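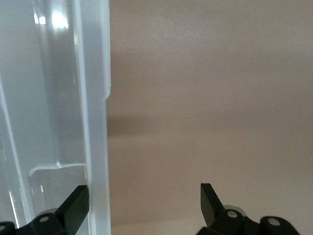 Merance divider panel, translucent white. Side rail and inner ledge.

Merance Divider Panel
Item 751
Product page revised 3 June 2018

The Merance is a molded plastic panel for dividing shelves, deep drawers and open bins. It is supplied as a single piece in translucent white. The frosted finish lets light and dark tones show through, so the contents behind a panel can be made out as shapes but labels cannot be read through it.

Construction
A thick rail runs along the side of the panel and carries most of the stiffness. The outer edge of the rail is straight, with a small step partway along. The step locates the panel in the matching slot of a Ciston base track. A horizontal ledge projects from the inner face. It accepts the Ciston label strip or the lip of a shallow tray. The plastic is recessed just below the ledge.

The surface is smooth enough to reflect overhead lighting. Under strong spotlights, expect bright patches on the upper part of the panel. A matte version is not offered.

Specifications
Item number: 751
Color: translucent white
Pieces per carton: 24
Cartons per mixed pallet: by arrangement
Compatible track: Ciston, all lengths
Compatible tray: Quansah shallow
Tools required: none

Fitting
Set the base track on a flat surface and clear any dust from the slot. Hold the panel upright with the ledge facing the side where the tray or label will go. Lower the rail into the slot until the step rests on the track. Press down on the rail, not on the ledge. To remove the panel, lift straight up. Do not rock it sideways in the slot.

Panels can be moved along the track after fitting. Leave at least one open slot between panels if Quansah trays are to be used on both sides.

Cleaning
Wipe with a soft cloth and mild dish soap. Rinse and dry. Abrasive pads leave permanent marks on the finish. Solvent cleaners and adhesive removers should be kept off the panel. Paper labels stuck directly to the face can be soaked off with warm water.

Ordering
Orders of up to 999 panels ship from stock at the Clivport warehouse. Orders of 1000 or more are made to schedule and need a confirmed delivery date before invoicing. Part cartons are not sold. The December stock count closes the warehouse for outgoing freight, and orders received during the count ship after it ends.

Base track, label strips and trays are listed separately and are not included with the panel.

Product contact: Lensa Teshome, Clivport sales office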